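How to clear up after a party without losing the next day

Posted 23 November 2019 by Uriel Tapia

With December on the way, most of us will shortly be standing in a room that smells of crisps, wondering who invited all those people. I've hosted enough of these evenings to have a method. It takes me an hour, and half of that is grumbling.

Before you go to bed

Do three jobs and then stop. Open a window. Put anything with meat or cream in it back in the fridge, or in the bin if it has been out since the speeches. Pour cold water into any glass that held red wine. The rest will keep. I once washed up until four in the morning out of pure virtue and broke more than I cleaned.

If somebody offers to help at this point, give them their coat.

The morning: drinks first

Start with the drinks, as they take up the most room and make the place look worse than it is. Go round once with a basket or a box, picking up cans and bottles only. Don't be drawn into plates. Don't read the birthday cards.

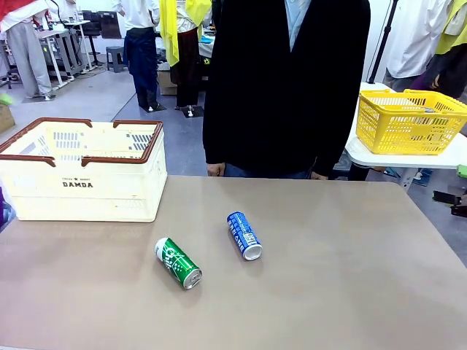

Tip the dregs down the sink as you go and give each can a quick rinse. A swirl of water is plenty – you are not preparing it for surgery. Check what your council takes before you crush anything, as some sorting plants prefer cans left whole and will tell you so in a leaflet you threw away in spring. Bottle tops go in a jam jar until you have enough to be worth the walk.

Then the food

Scrape everything into one bowl, then deal with the bowl. Bread can be blitzed for crumbs and frozen. Cut fruit goes in a pan with a spoonful of sugar. Dips that people have been at all night go in the bin, however much you paid for them.

Plates soak while you do the floor. Sweep before you mop. I mention this only because of my brother-in-law.

Sticky tables

Warm water, a drop of washing-up liquid, a soft cloth, then a dry one straight after. For candle wax, let it go hard and lift it with an old bank card. White rings on wood often come up with a little mayonnaise left on overnight, and yes, you will feel a fool putting it there. Try it on a hidden patch first.
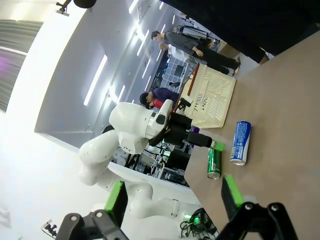 Mohit Nigam writes that I have the order wrong, and that he always does the floor before anything else because he can't bear the crunching. He also swears by bicarbonate of soda for the rings, mixed to a paste and rubbed gently along the grain.

I've tried the paste on my own sideboard since and it did nothing, but it's an old ring and it may have settled in for good. As for the crunching, wear slippers.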